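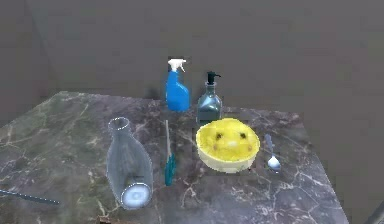

The order came from Skerkum on a wet morning in March, and it was for 2,000 white tulips. The florist in Berkstead read it twice. Her usual order was a dozen of something with a card, and the card took longer than the flowers.

She rang the number on the form. A man answered and said yes, it was right, and could they be at the church in Skerkum by noon on the day. He had already paid. She asked what he wanted on the card.

"Nothing," he said. "She'll know."

Her own grower could not supply half of it, so she rang Zelenák, the wholesaler, and they said they would send a lorry to Plendberg if she could meet it there. She drove out at four in the morning with the back seats folded down and made two trips.

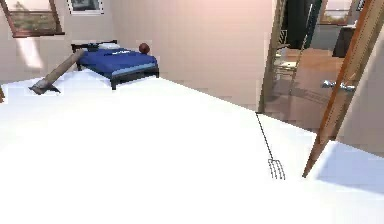
*Wooden shaft, dark grey head.*

By seven the shop floor was covered in buckets. She stripped leaves until her thumbs were green. The girl who helped out came in at eight, looked at the buckets, and put the kettle on without taking her coat off.

They worked through to the evening. Some of the stems had been crushed in the box, and four were plainly yellow, and she put those by the till in a jug. When they were done she wrote the number in the book: 1,996.

"He won't notice," said the girl.

"No," said the florist, but she rang him anyway.

He was quiet for a bit. Then he asked what colour the four were. 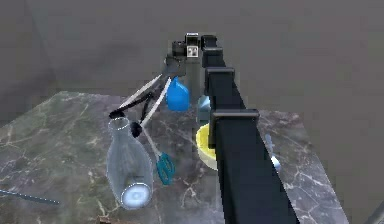
*Black arm, marble table.*

She told him. He said his wife had carried yellow ones, and that she had picked them herself from the verge outside Plendberg because the proper flowers had not turned up. He said to put them in.

"Where do you want them?" asked the florist.

"Anywhere. She was never fussy about where."

The next morning she loaded the van she had borrowed from the baker. It smelled of bread all the way to Skerkum. The church was unlocked and cold, which suited the tulips. She filled the sills first, then the steps, then the ends of the pews, and kept the jug until last. 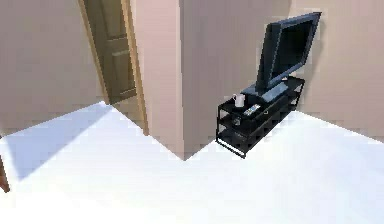
*An open door, panelled.*

At ten to twelve a man in a dark suit came in and stood at the back. He did not introduce himself and she did not ask. She was holding the jug. He looked at it, then held out both hands, and she gave it to him.

He carried it up the aisle and set it on the floor by the front pew – a bit crooked, so that one of the flowers leaned out. She picked up her bucket and her scissors and went out to the van.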